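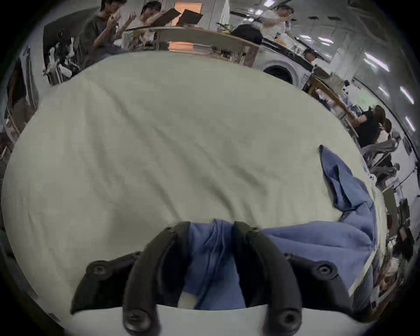 I've had the Omdale steam iron for a year now and I still get a little happy when I plug it in. I know, it's an iron! But I sew most evenings, and pressing is half of sewing, so a bad one ruins my mood fast.

My old Gautier spat rusty water on a christening gown two days before the christening (Aaliyah Lévesque, if you're reading, it washed out, I promise). After that I wanted something with a tank I could empty completely. The Omdale tips out over the sink in a couple of seconds, and the plate glides over cotton and linen like it's on ice. Seams go flat in one pass, even the bulky ones where four layers of quilt backing meet.

The cord is lovely and long – 8 feet – and it swivels, so I've quit knocking my pin dish on the floor. Steam comes up fast too, before I've found my pressing cloth.

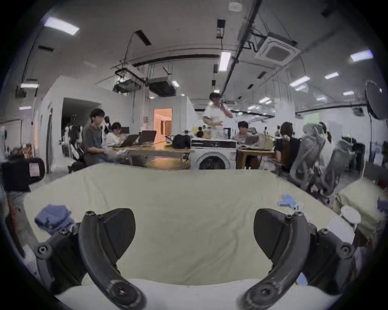 Does it work on wool?

On the middle setting with a damp cloth over the top, it presses wool beautifully, and I've had no shine on a coat or two pairs of pants.

Gripes: the water window is tinted so dark I end up guessing, and the auto shutoff is too eager when I'm pinning between seams. It's heavy as well. My friend Josée Perron tried it and went straight back to her little Sasov, which she can use all afternoon without a sore wrist. I like the weight, myself – it does the pushing for me.

I paid 175 dollars and I'd pay it again. Mine was the white one, they also do a dark green that I'm a bit jealous of.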